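3.2 Litter Tray and Waste Container 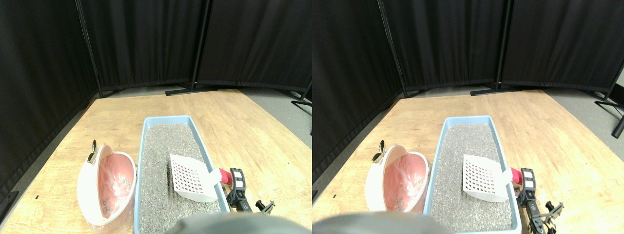 Scooping was chosen as the second of the household chores in this study because it mixes two materials that behave very differently. Clean litter runs through the slots of a scoop almost like sand, while clumped litter stays on top and has to be carried to the waste container in one piece. A person doing this at home makes several small adjustments without thinking much about them: the blade goes in at a shallow angle, the scoop is shaken, and the load is held level until it is over the bag.

Figure 4. Litter tray, slotted scoop and lined waste container on the wooden tabletop.

The tray is rectangular and light blue, and it was placed lengthwise on the table so that its long sides ran from back to front. This leaves one long side facing the waste container. In early trials with the tray turned crosswise, more litter was lost on the table, mostly at the corners. The granular gray litter was the Nolten unscented grade, bought in a single order so that grain size would not change from one day to the next. We did not level the surface before a trial. A tray in use is rarely flat, and the small hills and hollows affect how deep the blade goes on the first pass.

The scoop is white plastic with a grid of small square slots and a red cylindrical grip at the end of the handle. Three other scoops were considered. Two had long narrow slots, which let thin pieces of clump fall through edgewise, and one had a deep bowl that held too much clean litter even after shaking. The square grid gave the most even results and was kept for all sessions.

The waste container is white and rounded and lies on its side with the mouth toward the tray. It is lined with a pink plastic bag. Laying the container down shortens the path of the scoop, but it also means the load has to be tipped in sideways, and a bag that sags across the opening can catch the blade. The bag was pushed back by hand between trials and otherwise left crumpled, as it would be in a home.

Black curtain panels on thin stands close off the back of the table. They were put up at the Stekitz site and used again at Říha — the stands fold, which made the move simple.

3.3 Trials and Scoring

A total of 3278 scooping passes were recorded, of which 3223 were kept for scoring. The rest were dropped, in most cases because the tray had been bumped out of place. Sessions were held to 50 passes each, after which the litter was topped up to the starting level.

Each pass was scored on what reached the bag and what was left on the table. Grains that stayed on the rim of the tray were not counted as spilled. Clumps that broke on the way were scored by their largest piece. This rule is stricter than the one used in the Valtow chore list, which accepts any part of a clump, and scores from the two should not be compared directly.

Reader comments (3)

Was the litter replaced or only topped up? Ours gets dusty after a week and the dust changes how it sifts.

Section 3.2 mentions three other scoops. A table of slot widths would help — we have 39 scoops in our own set and the narrow-slot ones vary a lot.

I would still turn the tray crosswise. Spilling at the corners depends on the height of the rim, and the text does not give it.

Contact | Copyright February 2020 the authors | Back to top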